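机械臂工位布线和复位规范,你们组是怎么定的?(长帖,求抄作业)

板块:操作台与遥操 > 规范与流程

楼主 灯下黑白菜
七月要交一版工位规范,组长把活儿丢给我了。我之前只写过自己用的小抄,写给全组看还是头一回,有点慌。先把草稿贴上来,大家随便拍:

1. 每次开始录之前,桌面物品按复位表摆好,摆完才能上电使能。
2. 线缆不进机械臂的工作范围。
3. 人手伸进桌面之前先按停止,口头喊一声“进手”,同伴回一声才能伸。
4. 抽屉、柜门这类会动的家具,录之前先手动开合一遍。
5. 每录 43 条停下来检查一次夹爪指尖和螺丝。
6. 换班的时候两个人一起看一遍桌面,再签字。

最拿不准的是第 2 条和第 5 条。第 2 条写得太绝对,我们自己都做不到,第 5 条的数字是前任留下的,问他也说不清来历哈哈。

2楼 铁皮青蛙
第 2 条我先反对。“线缆不进工作范围”,腕部相机的线算不算?夹爪自己的线算不算?写成这样的规范,第一天就全员违规,第二天就没人看了。建议分开写:随臂走的线一类,桌面上的线一类,地面的线一类,三类要求不一样。

我们组的写法是,随臂线每个关节转到极限位都要走一遍,看线圈有没有被扯紧,有没有可能勾到抽屉拉手或者柜角。这个写进开机流程,几分钟的事儿。

3楼 灯下黑白菜(楼主)
回复 2楼:有道理,抄了。你们随臂线是扎死还是留圈?

4楼 铁皮青蛙
回复 3楼:留圈,但圈的大小有上限,我们拿一个 Skostard 的理线环当量规,塞得过去就算合格。扎死的话腕关节转几次就开始磨皮,我们换过两根线之后学乖了。

5楼 夜航船票
不同意留圈。抽屉类任务我坚持贴臂走线,宁可线短一点、勤换一点。夹爪去够拉手的时候下面垂一个圈,迟早挂到东西上,挂到的那一下力控报警还算好的,不报警就直接把抽屉带歪了,后面的数据你都不知道从哪条开始废的。

我们之前就是这么废掉 87 条的,回放的时候一条一条往前翻,翻到眼睛疼。

6楼 铁皮青蛙
回复 5楼:你们那个是七轴吗?贴臂走线在腕部大角度的时候线长根本不够啊。我不是说留圈完美,是说你得给个能量化的东西,“尽量贴臂”这种话写进规范等于没写。

7楼 夜航船票
回复 6楼:七轴。中间加一个弹性回收的夹子,Keletti 那种小的,两头固定中间让它自己缩。贵倒不贵,就是要自己打个转接件。量化这个我同意,我们写的是“夹爪竖直向下时,线的最低点不得低于指尖”。

8楼 灯下黑白菜(楼主)
“最低点不低于指尖”这句好!!一眼能看出来合不合格,直接进草稿。

9楼 半糖去冰柠檬
说个没人提的,台面边缘的线。我最怕的是线从桌上翻过桌沿再往下垂,接头还正好卡在桌沿那个位置。人从旁边走过去,大腿一蹭,接头就松一点,然后你花一下午查为什么通讯老掉。

我们的规矩:接头要么在桌面上,离桌沿 14 厘米以上,要么在桌下有托盘托着,不许骑在桌沿上。线过桌沿的地方加一段护套。

10楼 小满未满
回复 9楼:14 厘米怎么来的……

11楼 半糖去冰柠檬
回复 10楼:我手掌加一点。真的就是这么来的,但是好用,不用拿尺子。

12楼 小满未满
行吧,比楼主那个 43 有来历多了。

说到 43,楼主这个条数我觉得没必要这么密。我们是按班次查,一班开头查一次、中间查一次。指尖橡胶磨损没那么快的,除非你抓的都是带棱角的东西。

13楼 夜航船票
回复 12楼:看任务。我们抓木头积木和竖着放的盘子,指尖一天就磨出印子。抓玩具蔬菜基本不磨。所以应该按物品类别定,不应该按班次。

14楼 小满未满
回复 13楼:按类别定就要多维护一张表,谁维护?最后还是变成那个最负责的人自己维护,他一休假就断。我宁可规则笨一点。

15楼 灯下黑白菜(楼主)
你俩先别吵,我先写成“按班次查,抓硬物的任务加查一次”,折中一下行不行。

16楼 夜航船票
可以接受。

17楼 小满未满
勉强可以接受(狗头)

18楼 老坛不酸
路过补两条,都是关于复位的。

一是复位表别只写物品名字,要写朝向。玉米平行放还是交叉放,盘子正面朝哪边,盘子在架子上的顺序,抽屉里的东西靠哪一侧。我们早期的表就一行字“盘子放架上”,三个操作员放出三种样子。你要是故意要随机化那另说,可随机化也得写清楚怎么个随机法,不能靠各人心情。

二是地面。桌上收拾得再干净,地上有线、有零碎,一样要出事。复位检查应该从地面开始查,查完地面再上桌面。我们有一批 1,000 条的采集,开工前光清地面就清了一个上午,后来才把“地面”单独列成一栏。

19楼 铁皮青蛙
地面这条+1。另外带电的小家电也该单列一条吧?我看好多组桌上都放个电器当道具,有人通着电有人没通,规范里一个字都没有。

20楼 老坛不酸
回复 19楼:我们规定道具电器一律不接电源,要通电的任务单独走审批。另外电器上的警示贴纸不许撕,有人嫌贴纸影响外观给撕了,被我骂了一顿。

21楼 半糖去冰柠檬
Prelis 那套检查表模板有人用过吗?听说有电器这一栏。

22楼 老坛不酸
回复 21楼:用过,栏目太多了,打勾打到麻木。我删掉一大半才推得下去。Lyimo 的那份短一些,不过没有抽屉滑轨这一项,得自己加。

23楼 灯下黑白菜(楼主)
滑轨我也加一项,拉出来看看有没有异物,谢谢!汇总一下目前要改的:线缆分三类写,随臂线最低点不低于指尖,接头不骑桌沿,复位表写朝向,地面单独一栏,电器单独一条。第 3 条喊话那个没人反对,我就当大家都同意了哈。

24楼 夜航船票
第 3 条我有意见,喊话在吵的房间里没用,应该加手势。还有你光说规则,上图啊,没图大家都在对着空气提意见。

25楼 灯下黑白菜(楼主)
回复 24楼:手势可以加。图来了,大家照着挑刺,轻点拍。 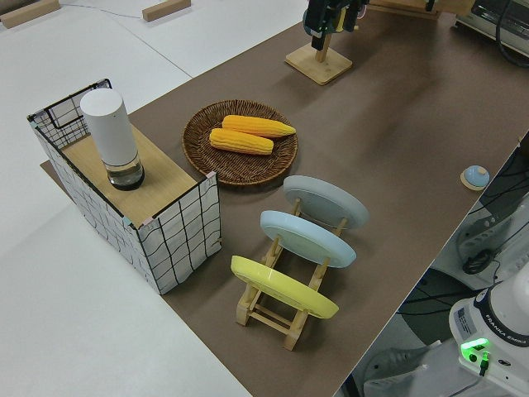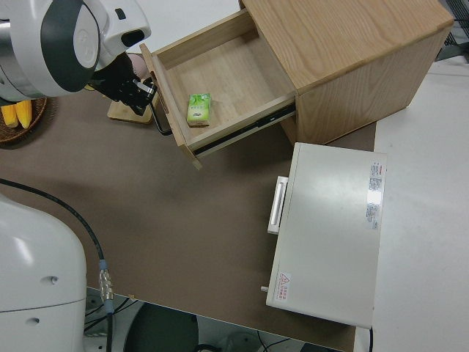
第一张是玉米、盘架那边,第二张是抽屉任务

26楼 半糖去冰柠檬
第二张左下角那个银色接头!就在桌沿那儿!我 9 楼说的就是它!!

27楼 夜航船票
第二张夹爪下面还垂着个线圈呢,就在抽屉面板旁边。我 5 楼的话原样再说一遍。

28楼 老坛不酸
第一张地上有两块积木,中间还横着一根细线。地面那一栏赶紧加吧。盘子倒是排得挺整齐,浅灰、浅蓝、黄,朝向也一致,复位表照这个写就行。

29楼 灯下黑白菜(楼主)
……收到,我先去挪接头,改完的第二版晚上九点前贴上来。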